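Chapter 7
Can Machines Do the Chores Yet?

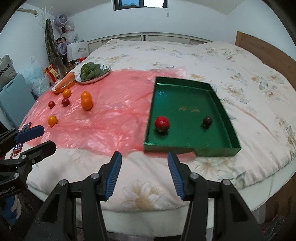
Figure 7.1 Sorting produce with two hand-held grippers. An apple and a plum are in the green tray; the oranges are still on the pink sheet.

Most people can put away a bag of groceries while talking on the phone. For a machine, the same job is a long string of small problems. An orange rolls. Spinach has no edge to grab. Thin plastic wrinkles and shines, and a camera may take the shine for an object.

Company videos rarely dwell on this. When Stesitia announced in June that its kitchen arm was "ready for the home," Amerley Antwi asked to see the full log from the Lullwood trials. Out of 1700 attempts to pick up a piece of produce, 301 failed. A person who dropped food that often would not keep a job in a grocery store for long. The announcement had shown 40 seconds of the arm at work, all of it good.

In this chapter we look at what such claims leave out. Section 7.1 covers grasping, Section 7.2 covers soft and slippery goods, and Section 7.3 returns to the Lullwood log. As you read, keep asking who set up the task, and who cleaned up afterward.

Key terms: gripper, grasp, failure rate, trial log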